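Recording Demonstrations for the Desktop Assembly Task

This page sets out how operators at the Brakereck site record demonstrations for the Flerine learning system. It applies to the desktop assembly task only. Operators should complete the Ultix safety module before their first session.

Preparing the station

Lay the computer case on its side on the slotted table with the side panel removed and the interior facing up. Load the fixture tray to the left of the case. Parts must be seated in their guides before recording begins. Clear any cable that crosses the path of the arm.

Open the recording program, select the task name from the list, and enter your station number. Confirm that the fixed camera view shows both the case and the tray.

Recording an episode

Each episode covers one part, from the home position to release. Guide the arm to the part, close the gripper, and move to a point directly over the target. Pause there briefly, then lower the part at a steady speed. The pause marks the change from transfer to placement and is used when episodes are divided into segments.
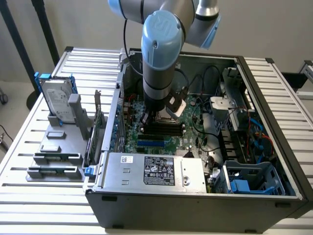
Gripper holding a component just above the processor socket. The fixture tray is at left.

If the part slips or touches a cable, do not stop the recording. Finish the motion or return to the home position, then label the episode "failed." Failed episodes are kept in a separate folder and are used in training the Mac Suibhne error detector.

Between episodes, shift the starting position of the arm slightly. After every 17 episodes, save the batch and check the joint readings against the reference file.

Batch requirements

A complete set for one part contains 408 episodes, of which no more than 3 may be missing a label. Sets that do not meet this requirement are returned to the station for correction.

Last updated December 26, 2025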